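How to Roll a Hand Towel So It Stays Rolled

Folded towels slide off each other and lean over after a day or two. A rolled towel holds its shape, fits in a basket or a narrow shelf, and can be pulled out without disturbing the rest. The method below works for hand towels and small bath towels.

What you need

One terry hand towel, fully dry
A table with a cloth on it

The cloth matters more than people expect. On bare laminate the towel skids and the roll comes out loose. Anything with a short pile will grip. We use a velvet table cover from Clendeck, but an old blanket is fine.

Steps

1. Lay the towel flat with the care tag facing up. Smooth it from the center out with your palms.

2. Fold it in half the long way, edge to edge, and turn the tag to the inside.

3. Fold one short end over by 3 inches. This gives the roll a firm core.

4. Start rolling from that folded end. Keep both hands on the roll and press down lightly as you push it forward. Stop every couple of turns and tug the flat part toward you to take up the slack.

5. Check the ends. If one side is creeping ahead of the other, unroll back to where it went wrong. Pushing the end in with a thumb only hides it.

6. Set the roll down with the loose edge underneath.

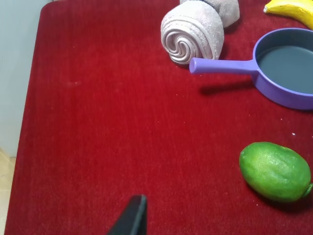 A tight roll seen from the end, with the layers of terry in a coil.

Look at the spiral before you put the towel away. The layers should touch all the way in. If there is a hole in the middle, the first turns were too loose – go back to step 3 and fold the end over again.

Thick towels

Anything over 400 gsm is hard to fold in half and still roll tightly. Skip step 2 and roll it at full width, or fold it in thirds if your shelf is narrow.

Lint

Velvet and terry both shed. Run a lint roller over the cloth when you finish, and wash new towels twice before you roll them on anything dark.

Storing the rolls

Lay them on their sides with the coils facing out. Two layers is enough in an open basket. A third tends to flatten the bottom row.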